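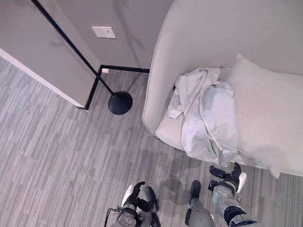
The grey armchair, with what looks like a bunched-up garment on the seat and both hands in front of it.

I have promised Theerawat Rungrueang a list of what we should buy before summer, so I write it here first and correct it later.

The hands are the biggest worry. We have 2 and no spare pair. When one finger stops, the clothes work stops too, and the repair at Dernen took 10 days last time. I would like to order one more hand in January, even if it eats most of the budget.

Second, cables. A set from Flisach costs 652 with delivery, and I find this too much for cables – but the cheaper ones did not survive the winter. Vanderleia Quintana thinks we can get a discount if we take 5 sets together. I will ask them.

Furniture I have put at zero. A soft chair is a good place to practise with clothes, and we do not need a nicer one.

The service contract with Palacios I have not decided. Their offer covers the arms but says nothing clear about the wrists, so I have written to them again. If some reader has signed the same contract, please tell me what is in it.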